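Leave the Desk Alone
By Leire Gallardo
06/03/2019

Every few years an office manager reads something about clear desks and sends out a rule. At Grendley, where I worked for 6 years, the rule was that everything personal had to be in a drawer by closing time. We had one drawer each. It held a stapler and a pair of shoes, and that was the end of the space.

I think these rules are a mistake, at least for people who work with paper and parcels. A desk used for sorting and packing needs one open area, big enough for both hands and whatever you are working on. It does not need to be bare everywhere else. The tissues, the pen, the jar of something to eat and the phone can sit along the sides and do no harm.

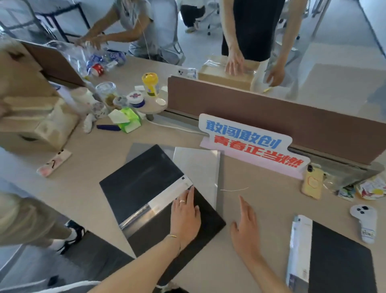

How much of a shared desk should be kept clear?
Enough to lay an open folder flat with room for a second one next to it. Past that, leave it to the person sitting there.

My coworker Iddrisu Aryee kept his folders at one end and his snacks at the other, and I never saw him lose a form. When the rule came in he put all of it in a box under the desk and spent the first part of every morning unpacking it. Brisa Solís did the same with a tote bag. We had some 40 people on that floor doing this twice a day, and the manager called it saving time.

I will give the other side its due. Food cups should go in the trash before you leave. Boxes should not block the way to a chair. If two people share a desk on different shifts, the second one should not have to move the first one's things to start work. Those are fair rules and they fit on a card.

Small toys, signs and cutouts are another matter. They take up a few inches. People spend more of the day at a desk than on their own couch, and a plush toy by the pens is a cheap way to make the place bearable. I have since moved to Brellside, where there is no desk rule, and my folders are easier to find than they ever were in the drawer.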